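En defensa de la sobremesa larga

Llevo unos meses dándole vueltas a una cosa y al final me he decidido a escribirla, aunque en casa me digan que me enfado por tonterías. Nos estamos cargando la sobremesa. La de verdad, la de quedarse sentados cuando ya no queda nada que comer (ni pan, que es lo último que cae) y seguir hablando hasta que alguien mira el reloj y suelta un taco.

El otro martes quedé a comer con dos amigas en Grerilberg, un sitio nuevo que está muy bien, el arroz buenísimo, y con los postres nos trajeron la cuenta sin pedirla. Teníamos la mesa hasta las cuatro menos cuarto. ¡Menos cuarto! Marta estaba a mitad de contarnos lo de su separación y tuvo que terminar en la acera, con el abrigo puesto y un camión descargando cajas al lado. Entiendo que un restaurante tiene que doblar turnos y que los alquileres están como están, de verdad que lo entiendo. Pero una separación no se cuenta de pie.

Lo que más me preocupa, de todas formas, es lo que pasa en las casas, que ahí no hay turnos. En la mía comíamos a las dos y media y a las cinco seguíamos en la mesa. Mi abuelo murió con 76 años y yo creo que la mitad de lo que sé de su vida lo contó entre el café y la siguiente ronda de café. Lo de la mili, lo del hermano que se fue a Argentina, lo de la novia anterior a mi abuela - esto último bajando la voz, pero no tanto. A los niños nos dejaban quedarnos si no dábamos guerra, y así nos enterábamos de todo.

Ahora comemos y nos levantamos como si sonara una sirena. Uno recoge, otro se va al sofá con el móvil, el de 19 años tiene que "hacer unas cosas". Y yo la primera, ¿eh?, que soy de las que no soportan ver un plato sucio y en cuanto alguien suelta el tenedor ya le estoy quitando la servilleta. Me lo dijo una vecina, Wubit Araya, la primera vez que vino a comer: "¿Ya me estás echando?". Me puse como un tomate.

Wubit es etíope y en su casa el café dura lo que tenga que durar. Tuesta el grano delante de ti, lo muele, lo sirve en tres rondas, y entre una y otra se habla. La primera vez fui pensando que sería una horita y llegué a mi casa de noche, feliz y con un insomnio de campeonato. Desde entonces intento copiarle la calma, ya que el café no me sale.

Mi única norma es no recoger. Se queda todo donde está, la mesa hecha un desastre, y el que se ponga nervioso que mire a otro lado. 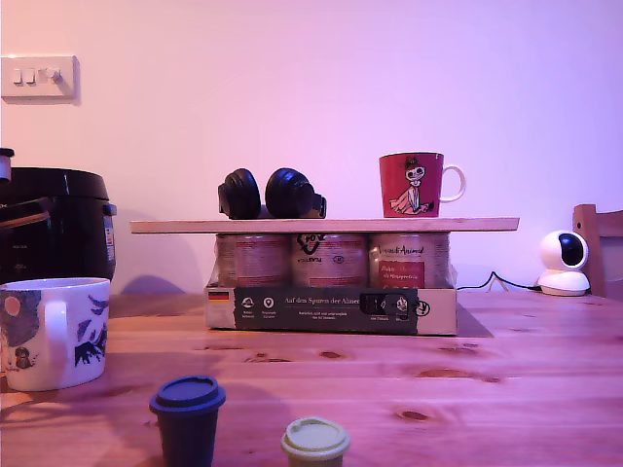
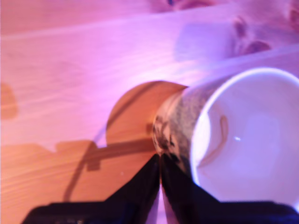 Y los que tienen prisa

Ya sé lo que me vais a decir: que hay quien entra a trabajar a las cuatro, que con críos pequeños no hay quien se siente, que bastante tenemos. Pues claro. Yo misma entre semana como en 19 minutos delante del ordenador y con una mano en el teclado. No pido tres horas cada día, pido una comida a la semana en la que no haya nada después. Ni cine, ni recados, ni "me paso un momento por". El domingo, por ejemplo, que total para lo que hacemos el domingo por la tarde.

Este domingo somos siete en casa. Wubit trae el café y a mi hijo ya le he avisado de que esas cosas que tiene que hacer las haga el sábado.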